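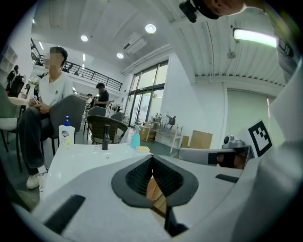 Table cleaning, part 1. I wipe down tables in a shared workroom on the ground floor of a former print shop, and the procedure has changed enough times that I'm writing it down. White tabletops show everything: coffee rings, pencil, the gray film that forearms leave along the front edge. The kit on the table is a light blue spray bottle, a yellow sponge laid flat, and hand soap in a white bottle with a blue pump. The order in which those get used matters more than the brand of any of them.

2/ Background. We have white tables, mixed chairs, a floor that hides dirt well. The tables were bought used from an office clearance by a company called Stiment. The tops have a smooth, slightly satin finish. Satin is harder to keep clean than gloss because the texture holds graphite.

3/ Step one is dry. Brush off crumbs, eraser dust and sand before any liquid goes down. Wet eraser dust turns into small gray rolls that drag under the sponge and end up in the seam of the edge banding. A folded dry cloth, one direction, into a dustpan.

4/ Step two is spray on the sponge, never on the table. Spraying the table puts half of it on the chairs. Upholstered seats take a mark from this and keep it. I have a ring on one chair back from September that no product has moved.

5/ Dilution. The concentrate is Endance, the unscented one. The label gives a range. I use 10 ml in a 500 ml trigger bottle, filled with cold water first and concentrate second. The other way around you get a bottle of foam and a trigger that spits for a week.

6/ I tried double strength for a month. No improvement on coffee, slightly better on ballpoint, and a sticky residue that attracted more dirt than it removed. You can test for residue by dragging a dry fingertip across the top. If it squeaks, it's clean. If it drags, rinse again.

7/ Sponge. Plain cellulose, no scouring layer. The green-backed kind will dull a satin top in a few passes, and the dull patch shows at an angle for the rest of the table's life. Table 4 has one the size of a saucer. That was me.

8/ Wring the sponge until it stops dripping, then wring it again. Most damage to these tables is water getting into the edge. Once the core swells, the banding lifts and there is no fixing it with glue, although I have tried three kinds.

9/ Pattern: perimeter first, then overlapping S strokes from the far side toward you. The perimeter is where the hand grease is. If you start in the middle you carry clean sponge over the clean part and dirty sponge over the dirty part.

10/ Step three is plain water on a second cloth, and step four is a dry cloth straight after. Air drying leaves streaks under the ceiling lights. Long rectangular fixtures are unforgiving. Check from a low angle, with your eye close to the level of the tabletop.

11/ Stain notes.
Coffee, same day: sponge only.
Coffee, overnight: wet cloth laid on it for ten minutes, then sponge.
Pencil: white eraser, then step one again.
Ballpoint: a little alcohol on a cotton pad, small circles, rinse.
Permanent marker: draw over it with a dry-erase marker, wipe while wet, repeat.
Tape residue: cooking oil, wait, then the diluted Endance twice to get the oil off.

12/ Do not use hand soap on the tables. People do, it's right there. Most hand soap has moisturizers in it, and those leave a film you can write your name in. The pump bottle is for hands, after.

13/ Trigger bottles. The cheap ones fail at the spring, usually after one winter. I now buy the Iwasaki heads, which thread onto the old bottles, so the bottle stays and only the head gets replaced. Run clear water through the trigger at the end of the week. Dried concentrate in the nozzle is the other common failure.

14/ Label your bottles. Contents, dilution, fill date. Mine currently says "Endance 10/500, 3 February 2025" in paint pen, under a strip of clear tape. Ink without the tape washes off in days. I discard anything older than two months because diluted product goes cloudy.

15/ Cost, for those who asked last time. The sponges come in a pack of 18 and each one lasts a week of daily use. The concentrate is the larger bottle from Skastau, item 2122 in their paper catalog, and one bottle has done 107 refills so far with some left in the bottom. Cloths are old bed sheets cut to size and hemmed, so they cost thread.

16/ Sponge storage. Flat on the table is fine while you're working. Overnight it should stand on its edge, or hang from a clip. A sponge left flat stays wet on the underside and smells by the second morning. I don't bother with the microwave trick. I replace it.

17/ Chairs. Woven backs get a soft brush, dry, top to bottom. Upholstered ones get the vacuum with the narrow nozzle along the seam where seat meets back. Thin black legs get whatever is left on the cloth at the end. Chair feet collect hair and thread under the glides, so tip each chair once a month and pull it off with pliers.

18/ Timing. One table, all four steps, takes me under five minutes with the top already clear. Clearing it takes longer. I have stopped moving other people's things into a pile and now put them in a tray at the end of the same table, which has cut the complaints.

19/ Question from a reply to the last thread: does vinegar work? On limescale, yes. On hand grease, no. It also smells for an hour in a room with the shutters down. I keep it for the kettle.

20/ Second question: microfiber? Good for the dry step, bad for the alcohol step, and it sheds if washed with fabric softener. If you have it, use it for drying and wash it separately.

21/ Next thread is the floor, once I've finished comparing two mop heads. The flat one is ahead on corners and behind on everything else.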